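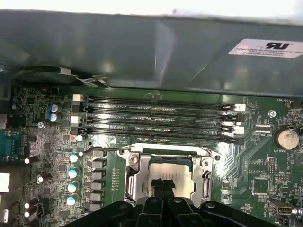

What's the best way to get dust out of the memory slots on a desktop computer before putting new sticks in?

A soft, dry paintbrush and short puffs from a hand bulb, with the machine unplugged and lying on its side so that the board faces you. Work along each slot lengthways, brush first and then air, and keep your fingertips off the gold contacts.

I do our old tower on the kitchen table every March, when the worst of the winter fluff has gathered, and I've got rather fond of the job over the years (my husband says I only like it because it gets me out of doing the oven, and he may have a point). You want a good lamp, a clean tea towel, a saucer for the screws and a cup of tea kept well away on the worktop. Switch off at the wall, pull the lead out, then hold the power button in for a few seconds. I touch a bare bit of the metal case before I start and again every time I've been up to answer the door.

Memory slots have little latches at the ends. On some boards both ends open and on others only one does, so have a look before you go pressing things. Push the latch outwards gently with a thumb and the stick lifts by itself. If you're taking out more than one, lay them on the tea towel in the order they came, and put a scrap of masking tape on the cloth with the slot name on it. I once mixed up 2 sticks and spent a whole evening with a blank screen and a bad temper!

When you put memory back, line up the notch first and press evenly at both ends until the latches click. It takes more of a push than you'd think.

The processor socket is another matter, and I would leave it shut unless you've a real reason to be in there. If you do have to lift the lever, never brush inside the socket, and don't blow into it with your mouth either, as breath is damp. Old paste comes off the top of the processor with a coffee filter and a drop of isopropyl alcohol. I buy the 250 ml bottle and it lasts for years. Kitchen roll will do at a pinch but it leaves bits.

Any flat cables you've moved should go back the way they ran before, clear of the fan, and it's well worth running a finger round the metal edges of the case first, gently, as the cheaper ones can be very sharp. Screws back from the saucer, side panel on, and the tea will still be just about warm.

Comments

Urs Schwaiger: Make-up brushes are even softer than paintbrushes, if you can get hold of a new one. Mine does the camera as well.

Awan: Can I use the hoover on its lowest setting?

Jusell: I wouldn't, Awan, they build up static. Hand bulb every time.

Awan: Thank you, will get one at the weekend.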